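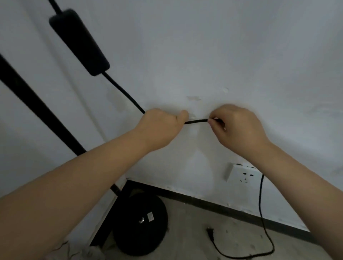 この記事は2分で読めます

トップ > 読みもの > インタビュー > ロボットハンド

カテゴリ:現場の声/把持・ハンド比較

コードをつかむ手を選ぶ Jarniaのティモ・ベッチャーさんに聞く

2018年6月3日

Jarniaの試験室では、4月から二種類のグリッパーを比べている。片方は平行に開閉する二本指のValtonen、もう片方は指先が柔らかいClikanden。課題は家庭の電源コードの扱いで、担当はティモ・ベッチャーさんだ。

「箱や瓶なら、どちらのハンドでも大差は出ませんでした。コードになると急に差が開きます」

手本にしているのは人の手の動きだという。黒い電源コードを両手で持ち、壁の前で短く張る。左手は軽く握り、右手は親指と指でつまむ。ベッチャーさんはこの左右の違いに注目した。

「最初は両腕に同じハンドを付けていました。でも人は左右で持ち方を変えています。それで左をClikanden、右をValtonenにしてみたんです」

試行は組み合わせごとに100回。左右を替えた構成では、コードを落とす回数が減った。一方、床にあるプラグを拾う動作は、どの構成でもまだ安定しない。

「二本刃のプラグは、向きによってつまむ場所が変わります。黒いコードの先に黒いプラグですから、カメラの側の問題も大きいですね」

カメラは手首と頭部の両方を試した。頭部だけでは、壁のコンセントが前腕に近い位置に来たとき見失いやすい。手首に付ければ近くは見えるが、コード全体の流れが分からなくなる。現在は両方の映像を使い、制御はAtidleyのコントローラーにまとめている。

指先の消耗についても尋ねた。Clikandenの柔らかいパッドは、およそ1000回で表面が滑り始めたそうだ。

「交換は簡単ですが、替えた直後は握る力を合わせ直します。同僚のエッリ・ヴオリネンがその手順を書いているところです」

次は、コードの途中にあるスイッチを押す作業に移る。壁際に下がった状態のまま押すか、片手で支えてから押すかは決めていない。

「支えるほうから始めると思います。腕が二本ありますから」

最近の記事
・手首カメラの固定具を作り直す
・Atidleyの初期設定で迷ったところ
・メルヤ・ハルユさんに聞く、柔らかい指先の選び方
・倉庫のアームを入れ替えた一か月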